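Search this site
Go
Print this page | E-mail this page

Removing Gray Utensil Marks from Glazed Plates

Gray lines on a plate are rarely scratches. Most are traces of metal left on the glaze by knives and forks, and they can be removed without harming the surface.

Check the mark first

Draw a fingernail across the line. If the nail catches, the glaze is cut and cleaning will not help. If it slides over, the mark is a metal deposit.

What you need

- Powdered cleanser containing oxalic acid
- A soft cotton cloth
- Rubber gloves
- Dish soap and warm water

Steps

1. Wash the plate with dish soap to remove grease. Leave the surface damp.

2. Put on gloves. Mix the powder with water to a thin paste and spread it over the marked area.

3. Wait one minute, then rub in small circles with light pressure. Do not use steel wool or a green scouring pad.

4. Rinse and inspect under a side light. Repeat once if needed. My log covers 294 plates, and 172 of them came clean on the first pass.

5. Wash again with dish soap, rinse well and dry.

Patterned plates take more care than plain ones. A design under the glaze is protected, but one printed over the glaze can wear away - test a small area near the rim and stop if any color shows on the cloth. Skip gold or silver trim altogether.
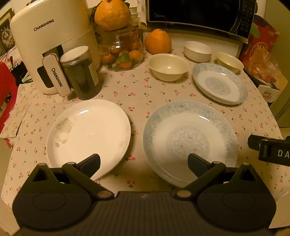

Preventing new marks

Soft stainless flatware marks glaze faster than hard stainless. Stack plates with a paper or felt sheet between them, and lift each plate off the stack - sliding drags the unglazed foot ring across the plate below. In the dishwasher, load knives so the blades cannot touch the plates.

Comments (3)

Clegg: Worked on a dinner set from Evport. Two passes for the worst ones.

Borghild Haugland: Does this apply to matte glaze? Mine mark within a week.

Dritard: Matte marks more easily and the paste can leave shiny spots. Try the back first.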